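From: Olvera
To: gestier-users
Subject: Re: [gestier-users] How many examples before the first training?
Date: November, 16:40

Hello all,

I answer below, between the lines.

> We are starting to collect with two arms at Gastilach and we have
> 500 episodes of a sorting task. The policy learns to reach very well
> but it closes the fingers too early. Should we simply record more,
> or is something wrong in the way we record? Also, do you keep the
> episodes where the operator makes a mistake?

I would not record more yet. We had the same behaviour at Priltness and we lost a lot of time by adding episodes of the same kind. When we looked at the files one by one, we saw that our operators started to close the gripper while the arm was still moving. For a person it is natural, you save half a second. The learning system copies it, but it has not your eyes, so it closes on air.

We asked the operators to stop for a very short moment above the object, then close. We threw away the old set and began again. Now we have 793 episodes and the early closing is rare. I cannot promise that your reason is the same, please check first the gripper signal against the wrist speed.

About mistakes: we keep them if the operator corrects in the same episode. If the object falls on the floor, we delete. We mark the corrected ones with a label in the Gestier log, so it is possible to train with them or without them. I have not yet a clear result which is better.

One more thing which you did not ask. Please change the place of the objects often. In our first set the tools were always nearly in the same position, and the policy did not look at them at all. Now we move everything after 8 episodes, including the things which are not part of the task. Thin objects lying side by side are the most difficult for us, because the wrist camera sees the wrong one very easily.

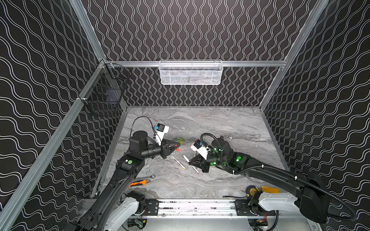
Our cell with both arms over the table: two markers in the middle, wrench, knife and tape measure nearer the front.

> Do you record the two arms always together?

Yes, also when only one is working. The other arm must learn to wait, and waiting is also an action – we forgot this at the beginning. If you have only episodes where both move, the second arm becomes nervous.

I can share our small script which finds episodes with early closing. It needs 2 columns from the log, the gripper command and the wrist speed. Write to the list if there is interest and I will clean it a little before I send.

Best regards,
Olvera
Priltness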